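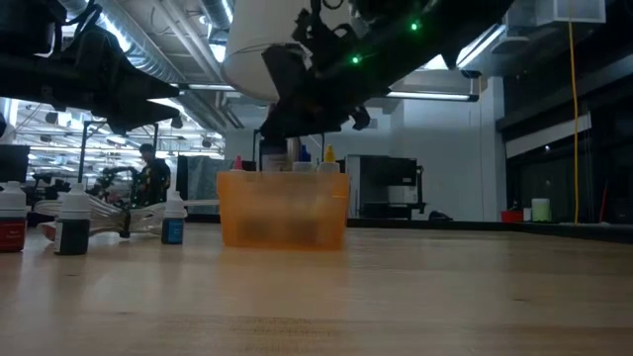

I have been putting off the paint bottles since July, and this week I finally gave in and sorted the lot of them. And I had such a good time! I know, I know, it's little plastic bottles. But if you make anything at all with your hands you probably have a drawer or a box or a bag somewhere that you open with one eye closed, and this was mine.

A little background for anyone new. I paint small things. Ornaments mostly, wooden beads, the odd lampshade trim, and last winter a whole set of game pieces for the Raletska swap (still my favorite thing I've ever mailed to a stranger). Small things need small amounts of color, so I buy everything in squeeze bottles and dropper bottles, and they multiply. My last proper count, back when I still did proper counts, was 154. That was before the Fumetbridge craft market, where a woman was clearing out her entire stash and I came home with a grocery bag so full the handles stretched.

So, the orange bin. I love this bin more than a person should love a bin. It's see-through enough that I can tell there's something in it, and tall enough that bottles stand up instead of flopping over, with only their tops poking out. That's the whole trick, if there is one. When the tops are all you can see, you start shopping by cap. Yellow, there it is. Red, there it is. I used to lay everything flat in a shoebox and dig, and I'd end up with the wrong blue every single time.

Caps do lie a bit, though. I have some with a dark blue nozzle that tells you nothing useful about what's inside, and the little droppers with white caps are worse, because from the top they're all identical. Those have to stay out on the table where I can see their sides. I line them up on the left, always the left, and they don't go in the bin at all. I tried putting a dot of color on each cap once. It looked adorable and it rubbed off onto my fingers and then onto a cream sweater.

The table helps too. It's a wood top with knots in it and a fair amount of character by now, and I've stopped being precious about it. It's shiny enough that a drip wipes up if you catch it quickly. If you don't catch it quickly, well, you have a table with more character.
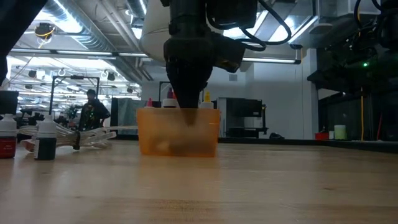

My rule while sorting was one bottle at a time. Lift it, look at it, give it a shake, decide. I'm terrible at this normally. I grab a handful, make a snap judgment about all of them and then put the whole handful back. Going one by one is slower but you notice things. I found 13 bottles with so little left in them that a shake made no sound whatsoever, and 2 reds I'd have sworn were different colors until I swatched them side by side on a scrap of card. Same red! Bought months apart, both loved, neither finished.

Reds are my weakness, I should say. Reds and pinks and anything heading toward purple. I mixed the best color of my life from a magenta called Geum and the tiniest bit of white, and I have never managed to get it again. I wrote down the recipe as "some of the pink one," which was no help to anybody. If you take one thing from this post, please write down your drops. Count them as they fall and write the number on the back of the swatch.

The other thing I do now is test every nozzle before it goes back. A blocked one will sit there behaving itself until you squeeze hard, and then you'll get half a bottle on your project. A pin sorts out most of them. For the really stubborn ones I take the tip off and leave it in a cup of warm water while I get on with something else, and I put the kettle on while I'm at it, so there's tea in this process as well.

I did get a message asking whether I store them upside down. I've tried it both ways and I'm firmly upright. Upside down is lovely right until a cap isn't quite closed.

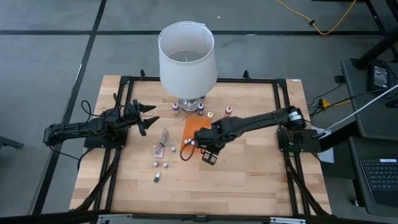
Then there's the stage where you need the table for the actual making, and a handful of colors have to come out and live beside you. I like mine gathered near the foot of the lamp. It's the best spot on the table, because my hand goes toward the light anyway, and the shiny base bounces the colors around in a way that makes me happy every time I look up. Two purples and a red is a very typical evening for me.

The flat orange pad is my other must-have. Small round things roll, and white balls on pale wood are surprisingly easy to lose track of, so I like having a bright patch to put them on. They don't all stay there, of course. One always wanders off.

Next up is an Avari-style garland, all soft purples with one loud red every so often. I've got 80 beads waiting and over half of them still need a base coat, so it'll be a while. I'll post the swatches when they're done, with the drops counted and written down this time. And if you have a good way of telling white-capped droppers apart from above, please leave it in the comments, I'd love to hear it!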